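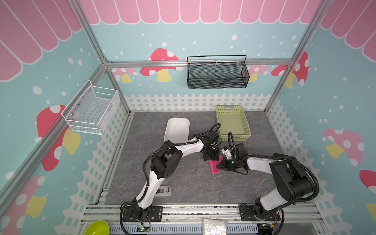
Laundry, again

10 November 2023

Quick one tonight, the kettle's on and I've still got a pile to get through.

So. The great folding reset. I said back in May I'd sort out how we do the small stuff -- flannels, cloths, tea towels, the odd muslin that's been here longer than the sofa -- and then did nothing. Classic. But this week I finally had a go.

First thing was baskets. I had far too many and all of them full of the wrong things. Pegs in with socks. Dusters in with a lightbulb?? Tipped the lot out on the landing and started again. New rule is one basket, one job. The plastic one with holes in the sides is for clean and not yet folded. Plastic every time for that, you can wipe it, and a handle you can get your whole hand through. Wicker looks lovely and snags everything. I had a wicker one from Endano for years and it ate two jumpers.

Mesh ones go up on the wall. This was the big change for me. Anything hung up is off the floor, and you can see what's in it without rummaging. Got a pair of wire ones from the Vestivier sale, screws included, wrong screws, went back to the shop, right screws. Cloths in one, pegs and bits in the other. Done.

Then a tray. Just a plain tray. Folded things go on the tray, tray goes to the cupboard, tray comes back. Saves me doing 62 trips up the stairs with a flannel in each hand.

Folding itself. I do small cloths in half, then half again, edges to the front. Hold it by opposite sides and give it a bit of a tug befor you lay it down, takes the worst of the creases out. Big towels in thirds. Fitted sheets I roll into a ball and shut the door on, same as my mum did.

Colours. Pink for the bathroom, grey for the kitchen, anything stained goes under the sink for the bike. I know people who do it by room AND by day of the week. Good for them.

Still not sorted: the airer. Our Driser one has lost a foot and leans on the radiator like it's had a few. I've been looking at the ceiling kind but the landing's so narrow I'd be walking into wet trousers every morning. If anyone's got one up in a small house tell me how you get on wiht it, and whether it drips.

Right, kettle's boiled. Towels next, then bed. Oh, and the wicker basket is free to anyone who wants to collect -- it's by the back door.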